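Subject: Re: [building-services] Cups and bottled water in meeting rooms, revised arrangements
From: Building Services Office, Gornorska Center
To: building-services list
Reply-To: building-services list

Dear colleagues,

The office thanks all units that commented on the draft circulated at the end of February. The message from the Sirnora Reading Room is quoted in part below, as it raises most of the points that other units also raised. Our replies follow, and the revised arrangements are set out after them.

> On the draft arrangements for water service, the Sirnora Reading Room wrote:
>
> We have read the draft and support it in general. Our concern is with paragraph 3, which asks that "drinking vessels and bottles be returned to the service table after use." In our experience people do return them, but they do so by putting the bottle into the cup and setting the pair down on the first free surface. The person clearing then has to take out every bottle, see whether there is water in it, and decide what to do with the cup. On a day with two consecutive meetings this takes longer than setting up did.
>
> We also ask for clarification on the two cup colors. The draft says gray for general use and the brighter color for visitors. Our stock from Grovodel has both colors in the same carton, and our staff have been using whichever comes to hand.
>
> Finally, can the office confirm whether caps should be left on or taken off? The Procházka Hall practice differs from ours, and the two rooms share a cart.

1. Bottles placed in cups

The office accepts the point. Paragraph 3 of the draft did not say what "returned" means, and it has been rewritten. A bottle and a cup are to be returned separately, the bottle to the crate on the lower shelf of the cart and the cup to the bag at the side. A small bottle fits quite readily in a paper cup, and we understand why people do it. The pair is top-heavy when the bottle still holds water, however, and two units have reported wet agendas.
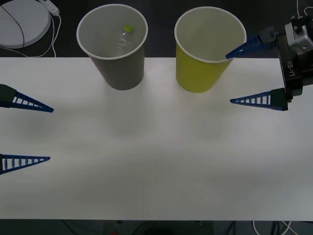
Two paper cups near the far edge of a white table, the gray one with a small green-capped bottle inside.

Cups should be set out at least a hand's width in from the edge of the table, on the side where people sit. The same applies when they are put down for collection. We would ask room contacts to mention this at the start of longer meetings, in particular where papers are laid out.

2. Partly used bottles

The draft was silent on bottles that have been opened and not finished. In March the center went through 468 small bottles, and the clearing staff have asked for one rule for all rooms. The rule is as follows. A bottle whose cap has been broken is treated as used, however much water is in it. It is emptied in the pantry sink, never into the plants and not into the urn, and goes into the crate. A sealed bottle goes back on the cart for the next meeting. Staff should check the seal ring by hand and not rely on the water level.

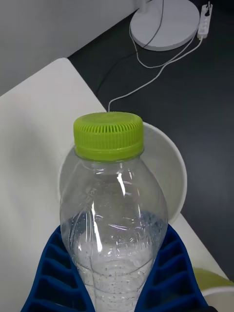 May an opened bottle be kept for the same person if the meeting resumes in the afternoon?
It may stay in the room over the break, provided the person marks it with a name and the meeting resumes on the same day. Unmarked bottles are cleared at the break.

Several units asked whether a larger bottle, poured into cups at the table, would be simpler. The office looked at this last year. It reduces the number of bottles, but it requires someone at each table to pour, and the cups must be filled before people arrive or the pouring runs into the first item on the agenda. We have decided to keep the small bottles for meetings of up to 19 persons. For larger meetings, which are mostly held in Procházka Hall, the urn will be used and no bottles will be set out.

3. Caps

The two current practices are known to the office. In Procházka Hall the caps are removed and collected in a bowl. In the Sirnora Reading Room they are left on. Each has something to be said for it, and a case was made for both by the people who do the work. The shared cart is what decides the matter. A crate of uncapped bottles drips when the cart is taken over the sill at the east corridor, and the mats there have had to be replaced.

Caps will therefore be screwed back on after the bottle has been emptied. This applies in all rooms from the date the new cards are posted. Any cap found without its bottle goes into the general bin on the cart. Please do not drop loose caps into cups, where they are carried off with the paper.

Bottles should be laid flat in the crate, necks all in one direction. On a table they should be stood up. A bottle on its side will roll on a smooth top, and a clear one is easily overlooked against a white surface when the room is being checked at the end of the day.
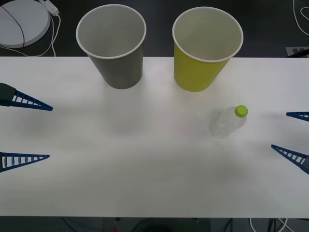 One subscriber objected that capping is a great deal to ask of staff who clear five rooms between meetings, and proposed that the units do it themselves before leaving. The office has some sympathy with this. We do not think it can be made a condition of booking, but the wording on the room cards has been changed so that participants are asked to empty and close their own bottles where a sink is near. Where there is none – the Reading Room and the small room behind it – the task stays with the clearing staff, and the allowance for clearing has been extended by 5 minutes per booking.

4. Cup colors

The office regrets the confusion. The draft was written on the understanding that Grovodel would supply the colors in separate cartons. The supplier has told us that the mixed carton is the standard one and that single-color cartons are available only on a larger order. We have considered whether the distinction is worth that, and concluded that it is not.

Either color may accordingly be used for anyone. We recommend only that, where two people share a small table, they be given one cup of each color so that they can be told apart. This has been done informally in the Reading Room for some time and appears to work well. The cups are the same size in both colors and may be stacked together on the cart. They should be stacked no higher than the rail.

Units that have already sorted their stock need not mix it again.

5. Checking cups before they are bagged

It has been the practice to tip each cup over the sink and drop it straight into the bag. Please look inside first. The clearing staff report finding caps, pens, tea spoons and, on one occasion, a door key. Small items lodge near the rim or at the bottom of the cup and are not always shaken out. Items of value are to be handed in at the service desk, and everything else goes in the general bin. 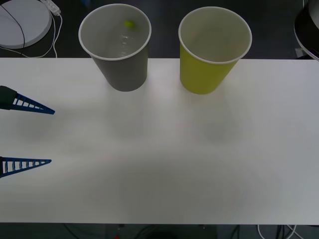
REVISED TEXT FOR THE ROOM CARDS

The card to be displayed in each meeting room will read:

Please set cups well in from the edge of the table.
Please do not leave bottles standing in cups.
Empty opened bottles in the pantry sink, replace the cap, and lay them in the crate.
Check cups before placing them in the bag.
Unopened bottles may be left on the cart.

The cards are being printed and will be delivered with the internal mail. Units should remove the old card, which still refers to visitors' cups. Rooms with two doors will receive a card for each.

OUTSTANDING POINTS

The request for a second cart for the upper floor has been passed to the purchasing office with our support. We have no date as yet. The question of reusable cups, raised by several units, will be taken up separately, and comments on it should be held for that discussion.

Comments on the wording of the card may be sent to this list until noon on the last working day of the month. Please keep the subject line unchanged so that replies are filed together.

Building Services Office
Gornorska Center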